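Up too late again, and all of it the fault of a movie.

Orathai Meesuk came over at seven with a tub of noodles and the disc she has been threatening me with since last winter. It's called The Lukáč Winter, and she describes it as a Christmas movie the way some people describe a tax audit as a chance to catch up. I had been told to expect ghosts. I had also been told to expect to cry, which I resent on principle. A movie should have to earn that without an advance warning from a friend who is watching my face instead of the screen.

The story goes like this, and I'm writing it down mostly so I can win the argument next time. Old man Lukáč runs a hotel in a mountain town named Skesten. He's cheap and mean, and he charges guests for the hot water by the bucket. On the last night before the holiday the pass snows shut and he is stuck with one guest, a piano tuner who claims to have stayed at the hotel as a boy. No such boy is in the register. There is no piano either, but Lukáč lets that go for nearly an hour of screen time because the man has paid up front.

I liked the first half a great deal. Lukáč goes from room to room turning off lamps, and every time he turns one off, another comes on down the hall. That's the whole haunting. No chains, no moaning. Just an electric bill. I have never seen a ghost story understand its victim so well.

Then we get the second half, in which the tuner explains himself. He explains himself on the stairs, then in the kitchen, and then, in case we had stepped out, on the stairs again. By the end of it I knew the name of his childhood dog. Orathai says the repetition is the point, that grief goes in circles. I said so does a man who has lost his car in a parking garage, and I wouldn't watch that for 100 minutes either. She ate the last of my good crackers in reply.

We stopped it to make tea. I have been trying to cut back on tea after dinner, and this is going about as well as cutting back on opinions. While the kettle was on she asked me whether I had ever really liked a Christmas movie, all the way through, without folding my arms. I said I'd have to think. I'm still thinking.

There was the one my aunt used to put on every year, with the department store elf who turns out to be an heir to something. I loved that as a kid. I watched it again a while back and the elf is a menace. He breaks into a house. He gives a horse to a family in an apartment, and everybody claps. I can't work out whether I've gotten older or the horse has.
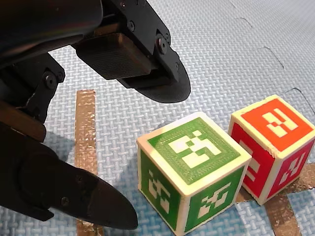
So does the old miser come around in the end?

He does, but so late and so grudgingly that I missed it the first time and had to go back. He leaves one lamp on. That's it. He gets to the end of the hall, puts his hand on the switch, stands there for some 20 seconds, and goes to bed. No turkey, no bags of coins, no singing in the street. The tuner is gone by morning and the bill on the desk has been marked paid, in handwriting the movie doesn't bother to identify.

I'll admit that the lamp got me. I said I had something in my eye, and Orathai passed me a napkin without looking around, which was decent of her and also showed she had been waiting for it all evening.

The music is another matter. Whoever wrote it owns a set of sleigh bells and wants that known. They're under the snow, under the breakfast, under a fairly grim talk about a will. I thought at one point that my phone was ringing and went out to the coat rack to look for it. When I got back Lukáč was in the cellar with a candle and I had no idea why. I still don't. Orathai wouldn't rewind. She said I'd had my chance.

Afterward she wanted to put on the sequel. There is a sequel! It's called Return to Skesten, and from the back of the box I gather that the hotel is now a ski lodge and the ghost has a love interest. Neither of us knew a soul in the cast. I held firm. She left it on my shelf anyway, next to the movie guide I never open, so I looked both of them up after she'd gone. The guide gives the first one 2 stars and calls it "slow to thaw." The sequel gets 2 stars as well. I don't see how that can be fair to anybody.

My own rating, for the record: good lamps, good old man, too much tuner. I'd see it again if the stairs were removed. The actor who plays Lukáč has a wonderful way of counting change, pushing each coin across the desk with one finger as though it had a fever, and I caught myself doing it at the kitchen table just now with the bottle caps.

It's past one. Noodle tub is soaking in the sink. I have to give her back the disc and the tub, and I owe her for the crackers – no, she owes me for the crackers. Must bring that up.

Left the hall light on. Too lazy to get up and deal with it.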